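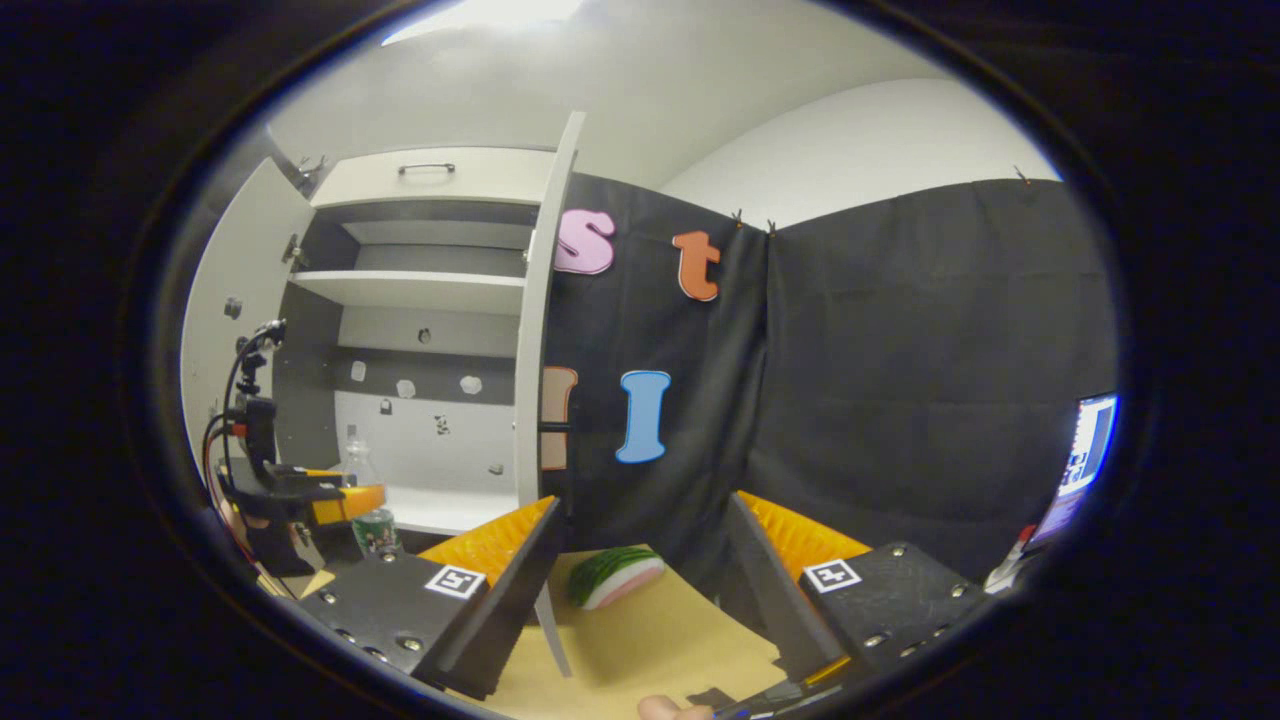

Gripper width jumps when one finger tag drops out
posted by tagdrift

I record demos with a hand-held gripper and compute the opening from the two finger tags in the fisheye image. Software is Orkero for tag detection, then my own script that writes width per frame. When one tag is missed, the width snaps to zero for up to 6 frames and comes back. The trained policy now closes its fingers at random over the table. Detection is fine when the fingers are wide open. Do I need bigger tags, or is it the script?

coldsolder
Try bigger tags. More light helps too.

hasberg_user
It's the script. A missed tag should be written as missing, and yours is writing it as a zero. The policy can't tell that from a closed gripper.

What I do:
Store NaN for any frame without both tags.
Interpolate gaps of 4 frames or fewer.
For longer gaps, use the one visible tag. The fingers move symmetrically on my gripper, so half the width from one side gives the other. Check that on yours first.
Drop the demo if both tags are gone during a grasp.

Also undistort the tag corners with the fisheye model before you compute the width. A pinhole model is worst toward the border, where the tags sit.

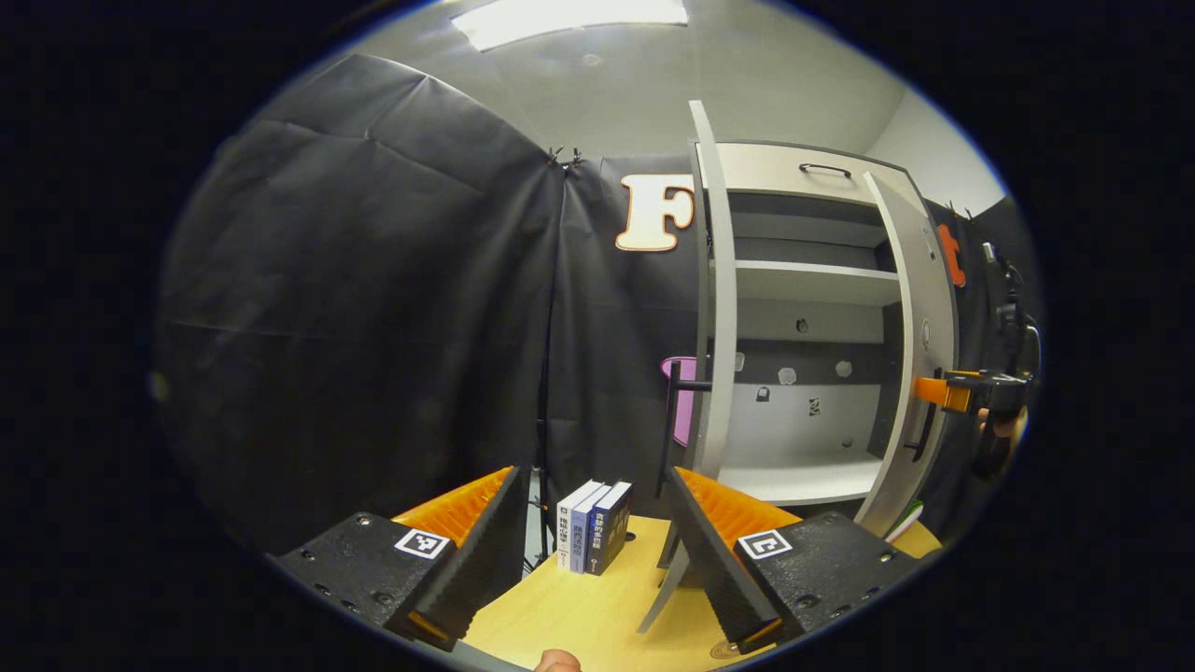
Fingers open on either side of three upright books, a tag on each finger.

I ran this over 200 demos and 38 of them had at least one zero-width dropout. Retraining on the cleaned set got rid of the random closing for me.

tagdrift
Found it, my default value was 0.0. I had the pinhole model in there as well. Rerunning the export now.

wideangle4
If you smooth after interpolating, keep the window short. A long one shifts the moment of closing and the policy grasps early.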